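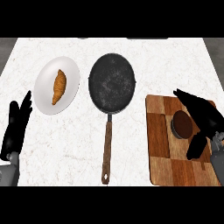

Can a Machine Make Breakfast Yet? (And What to Do Until It Can)

My brother-in-law Amedeo Morelli emailed me last week to ask if he should hold off on a new set of pans because "the robots will be doing all that soon." Amedeo, buy the pans! I've been following kitchen robots for years, mostly in simulation, where no real croissants get hurt, and I still wash my own skillet every night.

What they're getting good at is one small job at a time. Pick up the round thing from the cutting board. Put it in the pan. You and I do that while talking on the phone, but a robot hand has to get a finger on either side of something flat and low, and flat things are miserable to grab. Try picking up a coaster with oven mitts on and you'll see what I mean.

So here are my tips, some for people and some for people who dream of owning a machine.

Leave gaps on the counter. I keep my plate, pan and board in a row with bare counter between them. Robots like the elbow room and so do I, especially before coffee.

Decide where the pan handle goes and stick with it. Over an empty counter, straight toward me is fine. On the stove I turn it in to the side, always, and I nag my kids about it.
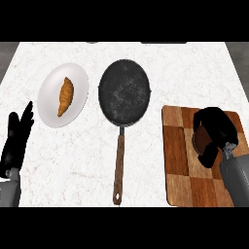
Holding on is a different skill from reaching, and it's the one I'd ask about if somebody tried to sell me a kitchen robot tomorrow. A firm grip is fine for a bread roll and terrible for a ripe tomato. Ask what happens with wet hands, too, or a greasy spatula. I put that to Hashini Munasinghe, who used to fix packing machines at Padon, and she laughed for a good while and then told me about grease.

Wooden handles want drying right away. Don't let them soak, and rub in a little mineral oil when they start to look thirsty. I do mine in November and again in spring. Same goes for wooden boards: wash both sides, stand them on edge to dry, and keep them out of the dishwasher no matter who offers to load it.

Give pastry its own plate, well away from anything you're chopping or frying. Crumbs travel, and so does onion.

As for when you can hand all this over, my guess is 20 years for a machine that cooks breakfast in an ordinary messy kitchen, and I'd add a few more for one that wipes down the stove afterward. Shahnaz Sarkar thinks I'm a grump and says 2. We have a pie riding on it (cherry, her recipe, loser bakes).

Next time I'll get into cast iron and that sticky brown film around the rim, which I've been fighting with coarse salt and a lot of muttering.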